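Tarkham Pendant Dock and Stop Cable Kit
Tarkham > Arm accessories > Safety and stops
Last edited December 13, 2024

For benches with two arms and two pendants. In stock, ships from Plurnwood.

I make and sell this kit myself, so you're getting the long version of why it exists (skip to the contents list if you just want to know what's in the bag!).

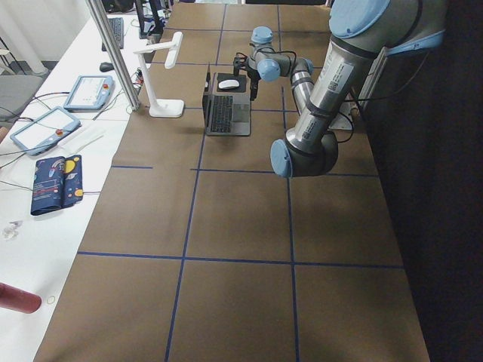
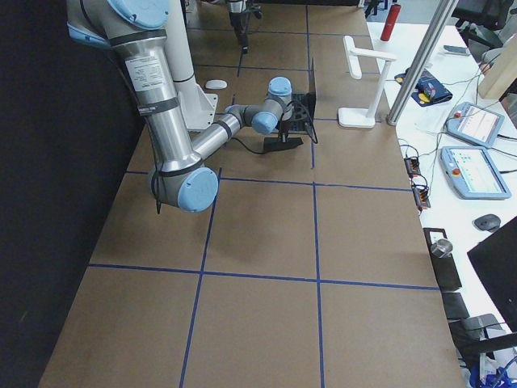 The dock came out of one bad afternoon in March, when I stopped the wrong arm. I had both arms running a slow pick routine, the one on my side snagged its gripper cable on the way back up, and I turned around and hit the nearest red button as hard as I could. The other arm froze beautifully. The one with the snag kept going, and it pulled the cable clean out of the gripper before I got to the right pendant. If your bench has two pendants lying on the side table, each with its own red button and a heap of black cable between them, you already know how I managed it. They look like family, they get picked up and put down at whatever angle, and after a week you can't say which one belongs to which arm without reading the screen. You do not want to be reading a screen at that moment.

So, what went wrong, in order. The gripper cable had too much slack and made a big loop that could catch on things on the table. The pendants had swapped places since morning (my doing, I was wiping down the table). And the stop circuits were separate, so each button only spoke to its own arm. That last one is the real fault. The first two were just me being sloppy, but a stop setup that only works when I'm being tidy isn't much of a stop setup.

The damage was one cable, one connector and a cracked strain relief. My hands were well away from it. I still went home early.

What the kit does

The stop cable links the external stop inputs of two controllers through a dual-channel relay box, so pressing the stop wired to that box drops both arms together. It doesn't matter which arm is misbehaving. The dock is a pair of angled cradles that screw to the edge of a side table and hold each pendant in one place with the button facing you. One cradle has a notch on the left and the other has a notch on the right, and the colored tabs match the tabs you put on the arm bases. Yes, it's stickers. The stickers have been great!

I also put in a set of cable clips for the arms themselves. They go on either side of each joint, and the idea is to leave enough slack for the wrist to turn all the way without leaving a loop that hangs down past the fingers. Run your arm through its full range by hand-jogging it slowly after you fit them, and do it again after you change grippers.

What's in the bag

Relay box, dual channel, manual reset
Two stop leads, 2000 mm each
One panel stop button in its own housing, with a 1000 mm lead
Two pendant cradles with screws
Cable clips, mixed sizes
Colored tabs
Printed wiring sheet

Weight of one cradle is 200 g, in case you're mounting it on something flimsy. I'd still rather you didn't mount it on something flimsy.

The first batch had a fault

If your relay box has the word Romaniuk printed on the bottom label, please read this part. Romaniuk made the housings for my first run, 37 of them, and the holes for the reset button were cut a hair too small. The button could stick in after you pressed it. A stuck reset means the box may try to rearm by itself once the stop is released, and that's exactly what a manual reset is there to prevent.

I found it on my own bench and felt pretty sick about it. The housings have been redone and every box sold now has the larger hole. If you have an old one, unplug it from both controllers, stop using the arms on it, and write to me through the order page. I'll send a replacement before you send the old one back, and I pay postage both ways. Please don't file the hole out yourself. The filings end up inside the box.

Before you buy

You need controllers with a spare dual-channel external stop input. Plenty have one, but check your manual, and check what voltage it wants. If your controller has only a single-channel input, this isn't the kit for you and I'd be unhappy taking your money.

The stops on the pendants stay as they are. They still work on their own arms only, and the kit doesn't touch their wiring. The panel button is the one that stops both, so put it where you really stand. Mine was first mounted at the far end of the table where it looked neat, and I had to walk past an arm to reach it. I moved it the same day.

It also isn't a replacement for a proper risk assessment. If other people use your bench, get somebody qualified to look over the whole setup with the kit installed.

Testing it

With both arms moving slowly and the area clear, press the panel button. Both should stop. Release it, and neither should move or rearm until you press reset. Then do it again with one controller switched off. I run this at the start of every day I use the arms, and I keep it as a repeating entry in Todo so I can't talk myself out of it.

If one arm stops and the other carries on, hit that arm's own pendant stop, power down and check the leads. Nine times out of ten it's a channel pair crossed at the terminal block. The wiring sheet has a drawing of that on the back.

Shipping and returns

Orders over 1000 g go by parcel, everything else goes by padded mail. Returns are fine if the leads haven't been cut. Spare cradles, leads and tabs are listed separately under Spares.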